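Two arms, one cable, no hands
Trindcombe robotics club, 1/3/22

Room 17, after last bell. Bags on the floor, somebody's fries going around. The job on the board is one word - cable.

Sounds like nothing. Pick up a thin black cable with two grippers, pass it across, coil it neat. The club has 21 members and most of them have had a go at it. Cables don't sit still like blocks do. They roll, they spring back, they go wherever they want. 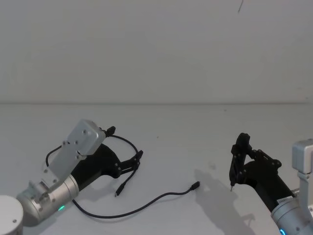
The team calls the project Gisisow, after a typo in the first code folder that stuck. Goal is the Kerar Open in May, 4 tasks, both arms, no touching teh table once the clock starts. Last year's team went in with blocks only and came home early.

So now it's plugs. Small ones, the worst part. Get the angle wrong and the fingers just push it along. Arguments about that every week - loud ones, good ones.
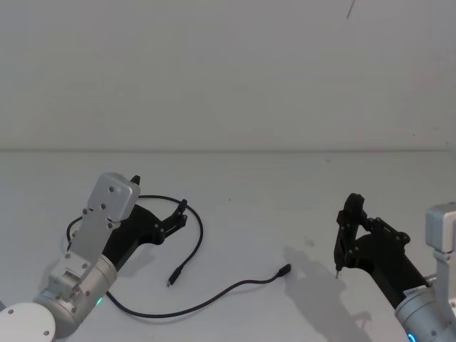

Green light on the left arm, blue on the right, and a plug at each end of the cable.

Next up is speed. Then a longer cable, if theres time.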